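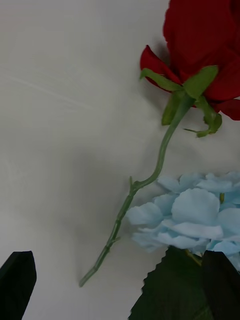

Oriana Toledo

Second gripper fault this month and I'm stumped. We're sorting fake flowers at Brirnside, and the fingers keep closing on the hydrangea leaf when they should go for the rose stem. Yesterday it clamped the leaf, pulled, and took the stem along with it. Then it faulted out on force and wouldn't release for 15 seconds. Anyone seen this?

f_hashemi

Pale green stem on a white table – your depth is probably rubbish there. Ours at Rorora missed thin stems until we changed the cloth to a darker colour.

uriel.s

Disagree. Bad depth gives you a miss, not a stuck grip. I'd look at the release timeout first. And please tell me no one is reaching in while it's clamped?

Oriana Toledo

Um. We hand it things sometimes.
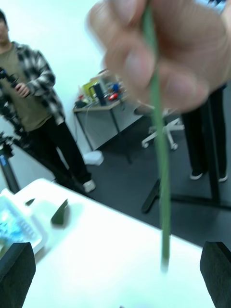 Green stick, held in by hand between the fingers

uriel.s

Yeah, that's the bit I'd stop today. If it can hang on to a stem for 15 seconds it can hang on to a thumb.

f_hashemi

Bit dramatic, Uriel. Drop the force limit to around 10 newtons and it's a pinch.

uriel.s

A pinch that won't let go! I had one at Manalo and my nail went black. Hit the e-stop and it just held on.

Oriana Toledo

Okay, okay – no hands until the timeout's sorted. I've set it to 2 seconds and I'll try a grey cloth tomorrow. Does the e-stop cut grip power on yours, or only the arm?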